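Comprei o óleo de acabamento Zavent em agosto, depois de estragar o tampo da escrivaninha com um copo de chá, e já posso dar a minha opinião com alguma calma. Gosto muito, com duas reclamações!

Primeiro o bom. A lata de 200 ml rendeu o tampo inteiro, três demãos, e ainda sobrou um fundinho para as prateleiras do corredor. Espalha-se com um pano velho, sem pressa, sempre no sentido do veio (eu comecei em círculos, feito quem encera carro, e tive de lixar um canto outra vez). O cheiro é forte na primeira hora e depois lembra noz. A cor puxou para o âmbar, mais quente do que eu esperava pelo catálogo, e eu adorei.

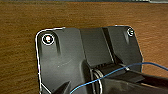
*Veio castanho e alaranjado, com uma peça de plástico preto por cima.*

Agora as reclamações. A tampa é horrível, daquelas de pressão que entortam na segunda vez que se abre com chave de fenda, e a minha já não veda. E o rótulo manda esperar 40 minutos entre demãos, o que aqui em casa, com a umidade que faz, não chega nem perto. Na segunda demão ficou pegajoso e eu quase desisti. Esperei de um dia para o outro e resolveu.

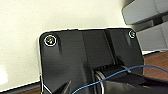

Ekene Ekwueme

Comparei com o Samberg, que usei anos nas tábuas de cozinha. O Samberg seca mais depressa e custa menos (paguei 23 na última lata), mas deixa um brilho meio plastificado de que nunca gostei. O Zavent fica fosco, dá para sentir a madeira na mão. Para móvel de trabalho prefiro assim, mesmo sabendo que vou ter de repassar uma demão por ano. Para tábua de corte continuo no Samberg.

Uma dica: estendam os panos usados abertos, ao ar livre, antes de jogar fora. Pano com óleo amassado no lixo pode pegar fogo sozinho, e na lata isso vem escrito em letra minúscula.

Compro de novo, mas da próxima vez passo o resto para um vidro de geleia.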